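Subject: Re: [homearms] Finger tips for thin cloth
From: Þórarinsdóttir
To: homearms list

On the evening of the 10th you wrote:

> I have the same two-finger gripper on my arm and I can't get it to
> take hold of a single layer of cloth. It slides over the top or it
> grabs a whole handful. Are you still using the stock tips? And are
> you coming down at the corner from above or from the side? I'm about
> to glue sandpaper on mine, so please talk me out of it if that's
> a bad idea.

Don't glue anything yet. I tried sandpaper in March and it pulled threads out of two dish towels before I took it off again.

I'm on printed tips now, black, with a step in them so the top part is narrower than the rest. The narrow part is what goes in under the hem. I print them solid, no infill pattern, and scuff the inside faces on a flat file. They get dusty from lint and I should wipe them more than I do.

As for the approach, I go for corners only, and I want the serged edge in the grip. The edge is thicker than the cloth and the stitching gives the tips something to hold. With the blue cloth I've been using, a pinch right at the corner lets me start the fold from there.

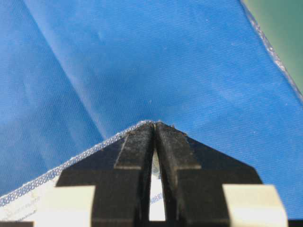

Closing force matters less than I expected. I had the current limit set high for weeks and all it did was warm up the servo. I've since cut it back to the lowest setting that will hold a corner, and the cloth doesn't creep any more than before.

What did help was slowing down the last 5 mm of travel. My controller script (it's the Tradau one with my patches, still in the Steltitz branch) used to run the descent at one speed. There are 2 speeds now, and the switch point is a setting in the config file, so you can move it without touching the code.

The other thing is the table. Bare wood let the cloth skate away from the fingers. A green surface under it gave me more drag, and the blue stands out well enough against it that the color threshold finds the edge without much fuss. Watch out for your room light though. Mine comes out as pale bands across the green and I had to widen the range to cover them. 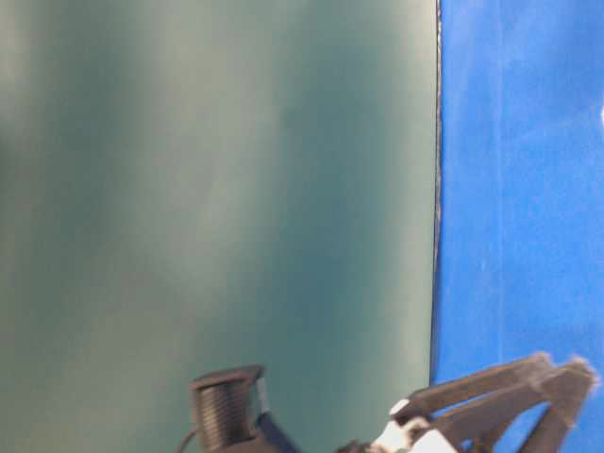
If your side camera is a fixed one, recheck its position after every session. I bump mine with my elbow, and a small shift there puts the fold line off by a lot on the far side. I wrote a short calibration routine for that and can post it if there's interest.

I've logged around 2,000 grasps with these tips. The left one is starting to round over at the end, so I'll reprint the pair soon. The file still has the old screw spacing in it – measure yours before you print.

Oster asked off list about softer filament. I have a spool here but haven't tried it on the tips. My guess is the narrow part would bend before it got under the hem, but that's only a guess.

What cloth are you testing with? If there's no hem on it, most of this won't apply.

Þórarinsdóttir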